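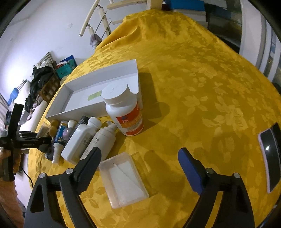 *Photo: Angelica Catacutan / Skukow Shared Workshop*

**1/** Skukow Shared Workshop is pleased to share an update on the Ollilent build, our members' project to make a hand-held gripper for collecting grasping examples at home. The work this month has moved from the bench to the household table.

**2/** The current version opens wide on two fingers, each carried by a pair of angular linkage arms. The pads differ in colour, with dark blue on one side and black on the other. Members who have asked about this may wish to know that both are cut to the same pattern.

**3/** The choice of objects follows the list agreed in October. It favours things found in most bathrooms and cupboards: pump bottles, tubes, a large supplement bottle, small clear plastic boxes. No special test pieces are used at this stage.

**4/** Small clear boxes remain the hardest item on the list. The walls flex under the pads, and a box that is held too firmly tends to spring out sideways. The written guidance now asks holders to close slowly and to stop at first contact.

**5/** Tall bottles are easier, provided that they are taken below the shoulder. White bottles in front of a white cardboard tray are kept in the set on purpose. Our software, Fatum, has trouble finding the edge of one against the other, and we would like it to meet that trouble early.

**6/** A note on the tablecloth. Several members have proposed a plain grey mat. The patterned cloth will stay for the present round, as most homes do not have plain grey tables. A mat may be used for comparison later in the year.

**7/** The target for the round is 3000 grasps, shared between 5 holders. Each holder works through 19 objects and then lays them out afresh before starting again. Sessions recorded without a change of layout will be returned to the holder.

**8/** On the mechanical side, three changes have been approved for the next version:

- a longer slot at the base of each linkage arm
- thread lock on all finger screws
- a softer pad – the present one marks thin card

**9/** The printed parts for these changes will be made on the Estrella, our older printer, which has been returned to service with a new bed. Members are asked to leave it free in the evenings until the arms are finished. Bookings already made will be honoured.

**10/** Drawings for the present version are in the members' folder under Ollilent. The files for the softer pad will be added once the fit has been checked. Please do not print from the earlier drawings – the screw spacing in them is wrong.

**11/** Members who wish to join as holders should write to Angelica Catacutan through the workshop desk. No experience of robotics is required. A short induction is given before the first session, and tools are signed out and in at the desk.

**12/** Questions about the linkage may be left as replies to this thread. Those concerning Fatum should go to the software group, which meets in the upstairs room at 7 pm.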